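Venla Pelkonen
11/04/2023

Thread: I went to see the "untouched" old town of Prenden and I have some questions. 1/ 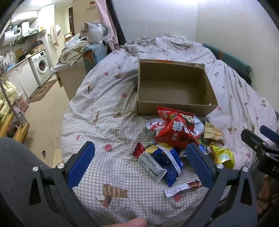

2/ First question. Untouched by whom? The brochure uses the word on every page. The clock tower was rebuilt after a fire, the square was repaved, and the "medieval" well has a drain in it. A modern one, with a grate.

3/ I had two days there in October. One would have done it. The tourist office says you need four, and the tourist office also sells the four-day pass.

4/ The walking tour leaves from the tower and takes 2 hours. The first half hour is spent waiting for people who booked and don't show up. Bring a jacket.

5/ Our guide told us a duke hid in the cellar under the bakery during the siege. I asked which duke. She said "the old one." I asked which siege. We moved along to the fountain.

6/ The little museum on Colel street I did like, and I went in ready not to. Three rooms, handwritten labels, a whole wall of door locks. No audio guide, no gift shop in the way of the exit. The man at the desk let me sit down and read the parish ledger copies for as long as I wanted.

7/ Same ledger, by the way, has the bakery cellar being dug more than 16 years after the last duke left town. So there goes that.

8/ Someone will tell me stories matter more than dates. Fine, then call it a story tour and charge story prices.

9/ Food: everyone sends you to Orellana, on the corner of the square. I had the soup. It was soup. The menu says the recipe is as old as the walls, and after the walls I wasn't going to ask.

10/ The side trip to Nutov is sold as "a short hop." The bus was late both ways and the driver had to back down a lane for a tractor. The chapel at the end of it is closed for lunch, and lunch runs long.

11/ I'll give Nutov this much: the view from the chapel steps is as good as they claim, and it was quiet up there. I stayed until the bus came. I'd go back for the steps and skip the rest.

12/ A few of you asked if the night lantern walk is worth it. I can't say, I didn't book it. The lanterns run on batteries and the route is the daytime route backwards.

13/ So would I tell you to go? Go for the locks and the ledger. Skip the pass, pay at the museum door, and if anyone mentions the duke, ask which one. I'd like to know if you get a name.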